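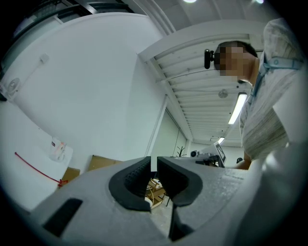
*Photo: Kemollow Household Workrooms, Brirkham site*

**Workroom Assistant, Small Furniture and Household Goods (two positions)**

Kemollow Household Workrooms, Brirkham
Posted 28 Jan 2020

Kemollow Household Workrooms invites applications for two part-time positions at its Brirkham site. The Workrooms receive donated furniture and household goods, sort and repair them, and issue them to households moving into permanent housing in Brirkham and Zomthorpe. Both positions report to the Site Supervisor.

**The workroom**

Work is carried out in a single ground-floor room with a slatted white ceiling and fluorescent lighting. Tables are shared between sorting and light repair, and larger pieces, including slatted wooden items awaiting inspection, are kept on the floor until they are assigned a place in the adjoining store. Assistants are expected to keep walkways open and to return cords and hand tools to the wall cabinet at the end of each shift. The room is heated, but the loading door is opened often during deliveries and warm clothing is recommended in winter.

**Duties**

- Receive deliveries and enter each item in the intake register
- Inspect wooden furniture for missing slats, split joints, and exposed fasteners
- Carry out minor repairs, such as gluing, sanding, and replacement of screws
- Clean, fold, and shelve linens and kitchen goods
- Assemble household sets according to the written order and pack them for collection
- Tag items that cannot be issued and move them to the disposal bay
- Sweep the floor and clear all table surfaces before closing

Repairs to upholstery and electrical goods are sent to the Tamayo depot and do not form part of these duties.

**Requirements**

Applicants must be at least 18 years of age and eligible to work in the United States. They must be able to stand for most of a shift and to lift up to 46 pounds with or without reasonable accommodation. Legible handwriting is required, as the intake register is kept on paper.

Previous experience in furniture repair, warehouse work, housekeeping, or a similar field is helpful but is not a condition of appointment. Training in the use of hand tools and in safe lifting is provided during the first month and is paid at the regular rate.

**Hours and compensation**

Each position is for 20 hours per week, scheduled between 8:30 a.m. and 4:30 p.m. Shifts are set one month in advance. Assistants are paid $2,000 per month and accrue paid leave from the first day of employment. Appointments run through the end of October, with the possibility of renewal subject to funding. Work gloves and aprons are supplied. Closed-toe shoes are required and must be provided by the employee.

**How to apply**

Applicants should submit the following:

1. A completed application form, available at the Brirkham front office
2. A letter of no more than one page describing relevant paid, unpaid, or household experience
3. Contact information for two references, at least one of whom is not a relative

Materials may be delivered in person or mailed to the Personnel Office, Kemollow Household Workrooms, Brirkham. Applications are reviewed as they are received, and the posting will remain open until both positions are filled. Selected applicants will be invited to a short interview and a one-hour practical session in the workroom, during which they will be asked to inspect a piece of furniture and pack a sample kitchen set.

Applicants who require an accommodation at any stage should notify the Personnel Office when submitting their materials. Kemollow Household Workrooms is an equal opportunity employer.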